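Atville Rental, Furnished: The Storage Pages

Gallery, posted 23/04/2018 by Burgi Prantl

I have been writing up furnished rentals for long enough to distrust the word "storage" wherever it turns up in a listing. The brochure for the Atville place uses it four times on one page. It also says "thoughtful," "seamless" and "everything in its place," and I went over there mostly to see what a person is supposed to do with a coat, a bag of potato peelings and a vacuum cleaner.

The fittings are sold as the Gravance line, supplied through Pichler. Rent is 1226 a month with a deposit on top, and for that money I expect to be able to put my things away. Inger Þorgeirsson, who shares this page with me and is softer on landlords than I am, thinks the finish is lovely and says so at length in her own write-up. I will grant her the finish. White gloss looks wonderful on the day you get the keys. I lived with it for six years in my last apartment and I can tell you what it looks like in December with the lamps on and a cloth in your hand, again.

I took a tape measure and a notebook. Both pictures first, then my complaints.
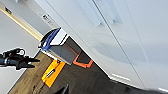
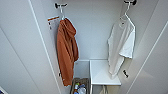 Bins. The listing promises "integrated waste sorting." I take integrated to mean inside something. The gray bin with the white rim and the blue band is a perfectly decent bin, and I would buy one like it, but it stands on the floor against the cabinet like every other bin I have owned. If you sort your trash three or four ways, which the building asks you to, work out where the other containers are going to live before you sign anything. My guess is they creep along the cabinet until you are stepping over them.

Cabinet fronts. Smooth, shiny, narrow seams. Very smart. They also reflect whatever you put near them, so a messy floor looks twice as messy. The brochure calls the surface "self-maintaining" and I would love someone at Pichler to explain that phrase to me. I wrote and asked. I got back a PDF about their showroom.

Low handles. I am never going to be persuaded by a handle near the floor. Inger says you get used to it. My knees say otherwise, and they have had longer to think about it.

Closet. Narrow, clean, nice pale inside. A hoodie and a T-shirt on two hangers look terrific in it, the way two of anything look terrific in a closet. I own a winter coat, a raincoat, a bathrobe and a husband. The listing says "generous hanging space for two" and I would like to meet the two. The rust-orange hoodie is a good color, by the way, and nearly reaches the bottom of the compartment, so think about that before you bring anything long.

Hooks. I went in wanting to dislike hooks in place of a rail, and I'm still not sold. Hooks are fine for what you wear today. For a week of shirts you want a rail, or you end up with five hangers fighting over the same prong. The black does look sharp against the white, I suppose. It is also the first place you'll notice dust.

A note on numbers, as people always write in. The spec sheet gives the tall units a height of 187 and the low ones a width of 170, both in centimeters, and my tape agreed with both. So the sheet is honest about the outsides. It gives no inside depth for anything, and inside depth is what decides whether a hanger goes in straight or at an angle. I have asked for those figures too.

Then there is Clutuvia, the "home order service" the agent would like you to add for 70 a month. As far as I can make out, a person comes and puts your things back where they go. I asked the agent why a home with seamless storage would need that and she laughed, to her credit, and changed the subject to the balcony.

The balcony is small but gets the afternoon sun. There is a proper broom cupboard in the hall of the building, shared with one other apartment, and it's the best storage in the whole deal. It has a door that shuts, a shelf you can reach and room for a vacuum. It isn't in the brochure at all.

Would I rent it? For one tidy person with a short commute and not many coats, maybe, if the rent came down a little. Inger would move in tomorrow. Her gallery has the kitchen counters and the bathroom, and she is much nicer about both than I would have been. If you have lived with Gravance units for more than a year, write and tell me how the hinges have held up, particularly on the tall ones.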